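On the Clearing of a Shelf, and the Matter of One Clock

It has been the practice of this author to review the contents of the study once each year, customarily in September. The review was brought forward on this occasion owing to the forthcoming move to Nedport, where the available shelving will be considerably reduced. Readers who followed the earlier entry on the Jondum bookcase will be aware that its sale has been completed and that the items formerly kept on and above it now require a decision.

The principal item under consideration is the wall clock with the light wooden frame. It was purchased for 156 dollars and has hung in three residences. It is rectangular, with a gray face and black markings, and its surface is glossy enough that reading the hour from an armchair has been a recurring difficulty. 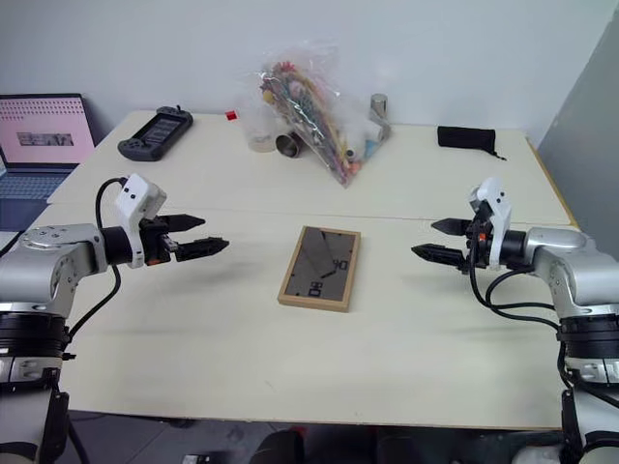 Ornella Mancuso
Author and Editor, The Household Record

The clock was laid flat on the cream table for inspection. I wished to consider the frame apart from any wall, as a frame that suits one room may be ill suited to another. The new sitting room is paneled in a dark stain, and the light border should stand out well against it. The dark face is a less certain matter, and I have asked my sister for her opinion. She has not yet replied.

Three points were weighed in favor of retention. The clock is shallow and packs easily. It requires a single nail. It was also chosen jointly with my late aunt at the Ďurica shop, which has since closed, and a replacement of the same pattern could not be obtained there. Against retention stands the glare already noted, together with the fact that the kitchen in Nedport is furnished with a clock of its own.

The remaining items are smaller and had been kept together without any particular system. The handheld game console belongs to my nephew and will be returned to him with its charger, if the charger can be located. The dried flowers are in a clear plastic bag, and I intend that they should travel in it. Their colors run from muted pink and red through orange and yellow to green. I had proposed to place them in the Elura vase; however, the vase has been promised to a neighbor, and a plain jar will be used until a suitable vessel is found.
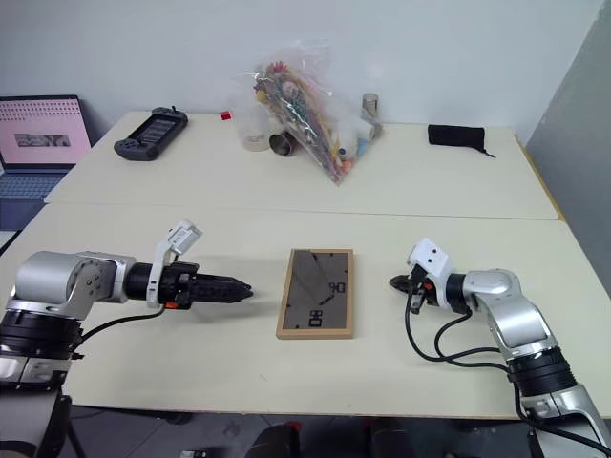
The clock, with the console and the dried flowers on the far table.

The decision, entered in the household book on 5/14/18, is that the clock will be kept. It will be wrapped in two bath towels and carried in the car, as the moving firm does not accept responsibility for glass packed by the customer. The flowers will be placed on the rear seat, where nothing may be set on top of them.

The disposition of the lamps and the picture frames has been deferred to the next entry. Correspondence regarding the armchair may be directed to the usual address.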